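Home | Syllabus | Handouts | Listening List | Studio Booking

Sound Production for Beginners
Handout 6: Compression, sidechaining and what goes in your session folder
Last updated 12 April 2023

Okay, so last class ran long and I never got to the end of the compressor demo (sorry, Vega, I know you had questions lined up). I've written the whole thing out so you can read it at your own pace before we get back on the machines.

A compressor turns loud things down. I know the word sounds like it should be making things bigger, and plenty of people use it that way, but start from "it turns loud things down" and the knobs will make a lot more sense.

Threshold is the level where it starts working. Anything quieter passes straight through. Ratio is how hard it pushes back: at 4 to 1, a signal that goes four decibels over the threshold comes out only one decibel over. Attack is how quickly it reacts, and release is how quickly it lets go. Then there's makeup gain, where you bring the overall level back up after squashing the peaks. Please match your levels before you decide you like it! Louder nearly always sounds better for the first ten seconds, and that has fooled me more times than I'd like to admit.

For the class track, "Agbeko," try this on the kick first. Set the ratio to 4 to 1, attack at 30 milliseconds, release at 70, and pull the threshold down until the needle moves three or four decibels on each hit. Now drag the attack all the way to its fastest setting. Hear the click at the front of the drum disappear? Bring it back slowly until the click returns, and leave it there. Your number might not match mine, and that's fine.

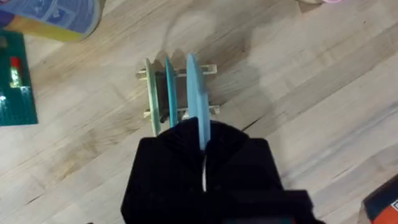
Then do the same on the vocal, with a gentler ratio (2 to 1 is plenty). Begoña Carretero sang this one pretty close to the mic, so the chorus jumps out a lot compared with the verses. You could fix all of it with one compressor, but you'd hear it working. I'd ride the clip gain by hand first, just the obvious jumps, and then let the compressor handle what's left. It's dull work and it takes me most of a coffee.

Sidechaining

This is the pumping sound you all asked about in week one. You put the compressor on one track and let a different track tell it when to work. In our case the compressor sits on the bass and listens to the kick, so every time the kick lands, the bass ducks out of the way.

Open the sidechain menu on the bass compressor, pick the kick as the input, and start with a fast attack and a release of 200 milliseconds. If the bass comes back too late, it'll feel like the song is limping, so shorten the release. If you want that big breathing effect on the pads as well, go longer and lower the threshold until it's silly, then back off by half.

One trick from Shayne Katene, who mixed the Norach EP: use a silent copy of the kick as the trigger. Mute its output, keep the send alive, and you can move those hits anywhere you like. The pads will keep pumping through the breakdown even when the real kick has dropped out. I use this on nearly everything now.

Watch the very low end while you're at it. I usually listen to the sidechain through a high-pass filter, but on this track I left it off, and Leire Arroyo's version from last September sounded great with it on. Try both and pick. 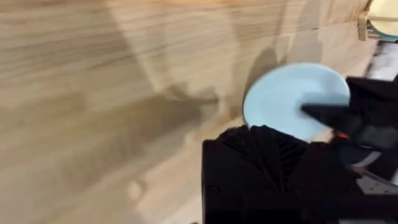

HOMEWORK AND SESSION FILES

Finish a rough mix of "Agbeko" using the stems in the shared folder. There's one bass stem in there labeled Givine, which is the name of the synth patch and has nothing to do with the song, so don't go hunting for a missing track. Bounce one version with sidechaining and one without, and keep the vocal at the same level in both.

Name your files with your last name first, then the song, then the version number. No "final," no "final2," no "final_REAL." (Vaughan Lockyer once handed me all three in one folder, and the one he wanted was the first.) Export as 24-bit WAV, leave a little headroom, and keep the limiter off the master.

If the session opens with missing plugins, you've got the old template. Grab the new one from the Sindinport drive, in the folder marked 692, and import your tracks into that.

Bring headphones next time. We'll listen to everybody's bounces in room 219 and then start on reverb.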